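## 7. Fault 635: the gripper reports "holding" but the cloth is lost

This section is for operators of the Skeron sorting cell with the Nekico two-finger gripper. Read section 6 (normal stop and restart) before you begin.

### 7.1 How the fault appears

The arm closes the fingers on a cloth and lifts it. During the lift the cloth slides out, but the controller continues to show **HOLDING**. The arm then goes to the drop position with nothing in the fingers, opens, and returns for the next pick. After 20 such cycles the cell stops by itself and the display shows code 635.

The first case was found by Yogesh Vishwakarma at the Kalden site in April. In his log the last good pick was cycle 1523, and the cell stopped only at cycle 2418, because some picks between were good and the counter was set to zero again each time. So please do not wait for the code. If you see one cloth fall during a lift, start this procedure.

> **CAUTION** – The fingers can close again without warning while the status is HOLDING. Do not put your hand between the fingers, also when the arm is standing still.

### 7.2 Making the cell safe

1. Press **STOP** on the operator panel. Wait until the arm has stopped completely.
2. Turn the key switch to **SERVICE** and take the key with you.
3. If there is a cloth in the fingers, hold the cloth from below with one hand, away from the fingers. Press **RELEASE** on the panel with the other hand.
4. Close the air valve and check that the gauge shows zero.

Note: RELEASE does not work after the air valve is closed. If you closed it too early, open it and repeat step 3.

### 7.3 Cleaning and checking the pads

1. Wipe both finger pads with the dry lint-free wipe from the service box. Do not use alcohol. It makes the surface of the pad hard.
2. Look at each pad from the side. Replace a pad which has a cut or a lifted corner.
3. Remove threads from the gap between pad and housing with the plastic pick.
4. Open the air valve and turn the key back to **RUN**.
5. In the menu select **Gripper > Pad reference > New**. Keep the fingers empty until the display says **DONE**.

Note: If you replaced one pad, take a new reference for both. An old reference on one side is the most usual reason that the fault comes back on the same day.

### 7.4 Test lift

1. Put one knit cloth in the container. Do not fold it.
2. Select **Test > Single lift** and set the speed to **SLOW**.
3. Stay outside the yellow line and press **START**.
4. Watch the wrist camera view on the panel until the cloth is over the rim.

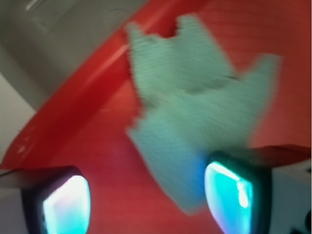 The test lift is judged by the pad lights and by the cloth together, never by the lights only. A pad light says that the pad has power, and it stays on with code 635 too. Look at where the cloth hangs. With the mint-green cloth against the red container it is easy to follow, even when the cloth is blurred by the motion, and you can see that its lower part hangs nearer to the right finger. A cloth nearer to one side is not a fault alone, but write the side in the test sheet.

5. If the cloth falls and the display changes to **EMPTY**, the reference is good. Repeat the lift one time.
6. If the cloth falls and the display stays on **HOLDING**, stop the cell and go back to 7.3.
7. After the second failed test, leave the key in **SERVICE** and call Oona Mustonen at Pelkonen. Do not increase the grip force yourself.

Before you call, save the log with **Menu > Log > Export**. A restart of the controller deletes the pad values.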